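**Open day at the Flukden workshop**

Eleven members made the trip to Flukden in March, and the hosts at Semonon had the kettle on when we got there. The first part was a short talk on how the two-armed set-up is put together and what it costs to keep running. Percy Arango gave it and took questions as he went, mostly on spare parts.

After that we moved next door for the demonstration. The job was steamed buns: a plate on one side, an electric steamer in the middle, its glass lid on the other side, and an arm for each end of the table.
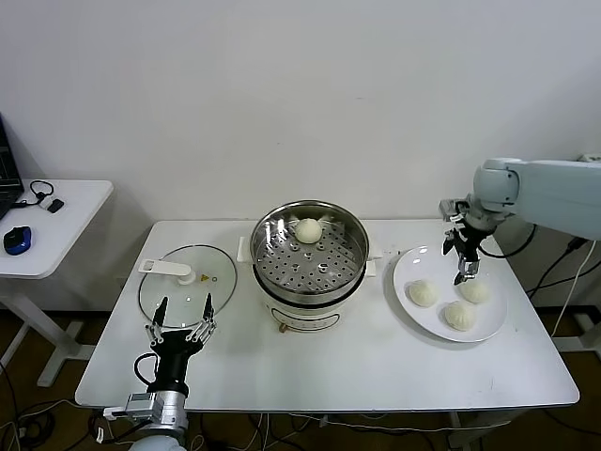

Percy said the buns were chosen for the work because they are soft and no two have quite the same shape. A grip that suits a wooden block will leave a dent in dough. The team has logged 1,287 attempts with food items so far, and 420 of those were buns. Lids are a separate problem, as glass is hard for the cameras to pick out on a white table.

Mrs Urbonaitė asked whether the arms could be stopped by hand. They can, and Percy showed us the switch. 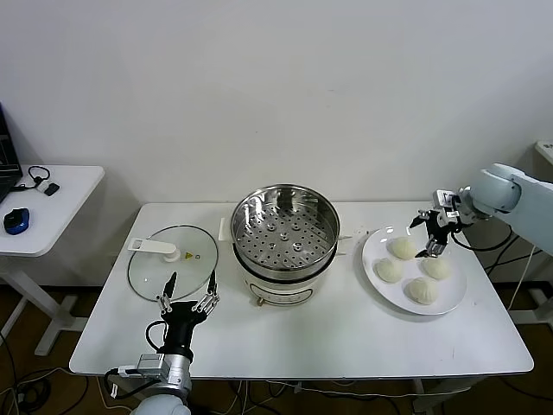 The Rornus software that plans the movements is due for an update in the spring, and Semonon would like us back to see the new version. There are 18 places on the next visit and 2 have gone already. Please give your name to the secretary if you want one, and say whether you need a lift from the station. Parking at Flukden is tight and the top gate is kept locked.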